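Home > News > Wellbeing > Kindness by the Numbers

Ornmont's Gratitude Month Gets a Second Look

April 9, 2024 – A program that asked people in Ornmont to write down one thing they were thankful for every day says it has made the town happier. The claim has been repeated widely this week, usually with the same cheerful number attached. The number deserves a closer read.

The program was run by Flimik, a small wellbeing company that makes a journaling app of the same name. It handed out 2,000 printed journals through libraries, clinics and grocery stores and asked people to fill in a line each night before bed. At the end, they were invited to answer a short survey. According to the company's summary, 1,427 journals were picked up and 700 people sent back the survey. Most of those 700 said they felt "more content" than they had when they began.
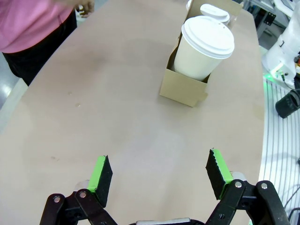

That leaves more than half of the people who took a journal unaccounted for. Maybe they loved it and forgot the survey. Maybe the thing went into a kitchen drawer on the second night, where a lot of journals go. The summary doesn't say, and it doesn't mention any attempt to find out. People who stick with a daily habit for weeks and then mail in a form about it are probably the people who liked the habit.

There is also the matter of what they were asked. The survey had five questions, and four of them came with the answer more or less built in. "How much has gratitude improved your outlook?" is hard to answer with "It hasn't," and that choice was missing from the form. The lowest option offered was "a little."

None of this means that giving thanks is a waste of time. Plenty of people find that it steadies them, and a line a night costs nothing but the ink. Some of the entries readers shared with us were lovely. One woman wrote about her neighbor's piano coming through the wall. A retired bus driver filled a whole week with soup. Those pages are worth more than the bar chart that came with them, and it's a shame the chart got the headline.
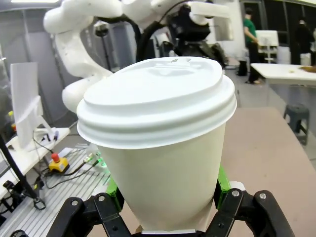 A white paper coffee cup with its lid on.

What comes next is where some doubt seems healthy. Flimik plans to repeat the program in Bailly in August, this time with a paid version of the app that sends reminders and gives each user a "thankfulness score." The journals will still be free, but the summary spends one paragraph on them and three pages on the app. How a score is worked out from a sentence about soup is not explained.

Lurik, a community group that runs a weekly listening circle in Bailly, has said it will not hand out the journals until it sees the full survey results, including the forms that came back half empty. It has also asked for a comparison group – people who get a blank notebook and no instructions at all. The company says it is "open to the idea."

Readers who want to try the nightly line without signing up for anything can use the back of an envelope. We'd be glad to hear from anyone who gave up on it, too.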